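Counting Stag Beetles at Prendholm

The Prendholm insect survey recorded 247 stag beetles last season, compared with 191 the season before. Gunvor Grønli, who directs the survey, was interviewed at the institute in February and asked for caution in reading the increase.
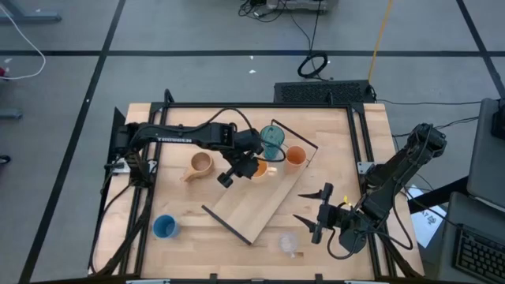 Josefina Navarrete

"We had more people walking the routes," Grønli said. "Some of the rise is theirs and some of it belongs to the beetles. I can't yet say how much."

The larvae live in dead wood below ground for several years, and adults are seen only for a few weeks in summer. Grønli described a count of adults as "a late report on how the stumps were treated years ago."

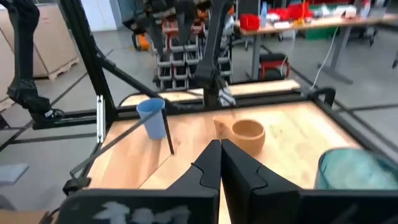 Dead wood and the park plan

The survey has asked the Stoscombe parks office to leave oak stumps in the ground along the eastern routes. Grønli said that talks had been cordial and that 30 stumps were now marked for retention.

"They worried about disease, and that was a fair question," she said. "Stag beetle larvae feed on wood that is already dead. A healthy tree has nothing to fear from them."

Routes will again be walked at dusk. Records should give the sex of each beetle where it is known. 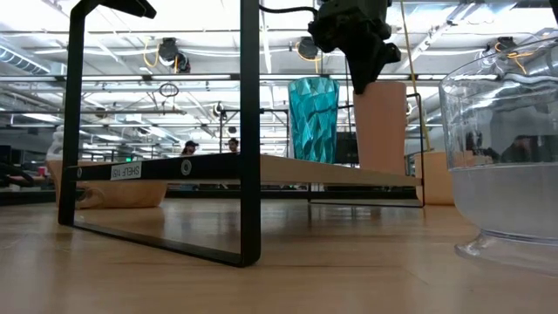
Prendholm institute, February.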